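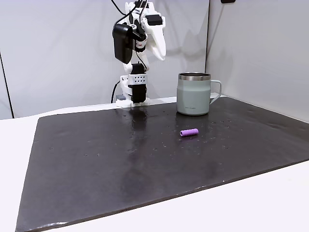 Deok-su Yeom fragt, ob der Greifer einen runden Becher am Körper fassen kann oder nur am Henkel. Mit den Standardbacken hängt das vom Durchmesser ab: Der Vasley öffnet bis 94 mm, dickere Gefäße müssen am Henkel gegriffen werden.

Labor & Werkstatt > Roboterarme > Tischgeräte > Vasley Greifarm

Vasley Greifarm mit Servoantrieb, Bausatz

Der Vasley ist ein kleiner Tischarm aus weißen Kunststoffteilen und schwarzen Servomotoren. Er wird als Bausatz geliefert und an der Tischkante oder auf einer Grundplatte befestigt. Die Kabel liegen außen am Arm und lassen sich einzeln tauschen. Die Druckdaten der Kunststoffteile liegen bei, gebrochene Halter können also selbst nachgedruckt werden.

Wir führen den Arm seit Oktober und haben ihn in der Werkstatt neben dem Mullia aufgebaut, den viele Kunden schon kennen. Beide Geräte bekamen dieselben Aufgaben: einen Isolierbecher mit Henkel und einen kleinen violetten Zylinder auf dunkler Matte greifen, anheben und an anderer Stelle absetzen.

Ergebnis mit Standardbacken

Beim Becher liegen beide Arme gleichauf. Der Henkel wird sicher gefasst, wenn er zur Seite zeigt. Steht er nach hinten, muss der Becher vorher gedreht werden. Der kleine Zylinder ist schwieriger. Die glatten Backen des Mullia schieben ihn öfter weg, der Vasley schließt langsamer und trifft ihn besser. Wer vor allem kleine Teile bewegt, sollte trotzdem die Gummiauflagen mitbestellen.

Kamera

Für den Vergleich haben wir zwei Blickrichtungen verwendet, eine flach über den Tisch und eine steil darüber. Flach lässt sich die Höhe der Backen gut beurteilen, die Entfernung zum Teil dagegen schlecht. Von oben ist es umgekehrt. Glänzende Unterlagen spiegeln die Deckenleuchten, und die Objekterkennung reagiert darauf empfindlich. Eine matte Unterlage oder weicheres Licht hilft mehr als eine höhere Auflösung.

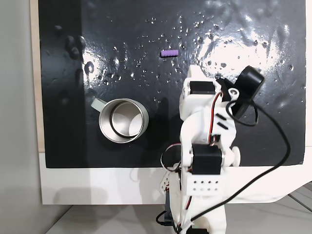
Nach Ansicht von Hjaltested gehört die Kamera bei solchen Armen grundsätzlich über den Tisch, weil der Arm von der Seite sein eigenes Greifziel verdeckt. Wir empfehlen, beide Positionen auszuprobieren und die Kabel so zu legen, dass sie nicht vor das Werkstück hängen.

Steuerung

Mitgeliefert wird die Steuerplatine Loststead 2 mit USB-Anschluss. Der Mullia-Controller passt ebenfalls, regelt die Schließkraft aber nur in groben Stufen.

Technische Angaben
Öffnungsweite Greifer: 94 mm
Gewicht mit Sockel: 900 g
Garantie auf Servos: 2.000 Betriebsstunden
Lieferumfang: Teilesatz, Servos, Kabel, Steuerplatine, Druckdaten
Nicht enthalten: Netzteil, Kamera, Unterlage

Kommentare

M. K.: Passen die Gummiauflagen vom Mullia auch hier?

Werkstatt: Nein, die Bohrungen sitzen anders. Bitte die Auflagen für den Vasley bestellen.

tischler_ost: Aufbau ging gut. Die Kabel am Ellbogen würde ich beim nächsten Mal gleich mit Klettband fixieren.

Deok-su Yeom: Danke für die Antwort oben. Mein Becher ist zu dick, ich versuche es am Henkel.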